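Subject: Re: [costinden-bread] Rye starter keeps going flat

On 6 March 2022, the list digest had:
> Mine doubles by noon and then just sinks.
> Should I feed it more, or dump it?

Oh, please keep it! A sinking starter is a hungry starter, and rye eats fast. I've had the Turkbridge one going since June and it did the same thing all through the first month (I nearly cried over it).
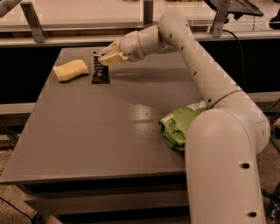
How much flour should go in at each feeding?

I give mine 55 grams of rye and the same of water, with 30 grams of old starter. Warm kitchen? Feed it twice a day.

The Flosel stone-ground is wonderful for this, so much smell to it! I'll post my loaf recipe next.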